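Market Day on the Blue Tablecloth

May is when the Plidumdale market gets really good, and I came home with far more than I meant to (again!). Tomatoes, mandarins, water chestnuts - the colors together made me so happy that I spent the whole morning arranging and rearranging them before anything got near a knife. The oval dish is my favorite serving piece, and I paid 700 for it at a Hafstein flea market. Best money I ever spent. 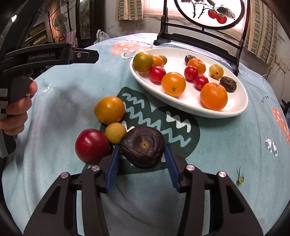

Red, orange and dark brown on white, with the blue cloth underneath.

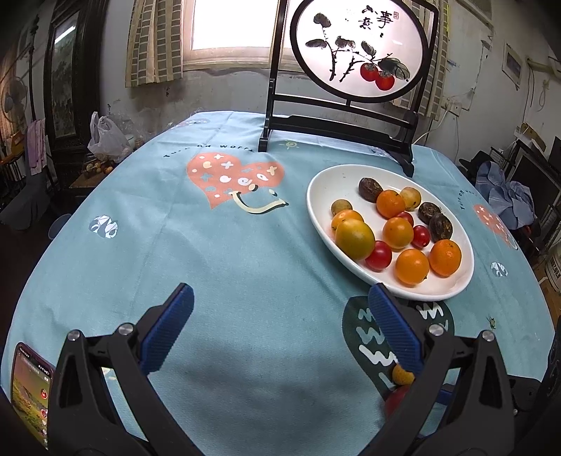

Water chestnuts are the ones I get asked about most. Peel them, slice them thin and they stay wonderfully crisp, even after two minutes in a hot pan. I like them with ginger and a squeeze of mandarin. The tomatoes get nothing but salt and good oil, and whatever is left by evening goes into a Jostska stew, the slow kind that makes the whole house smell amazing. More from the kitchen next month - the first cherries should be in by then!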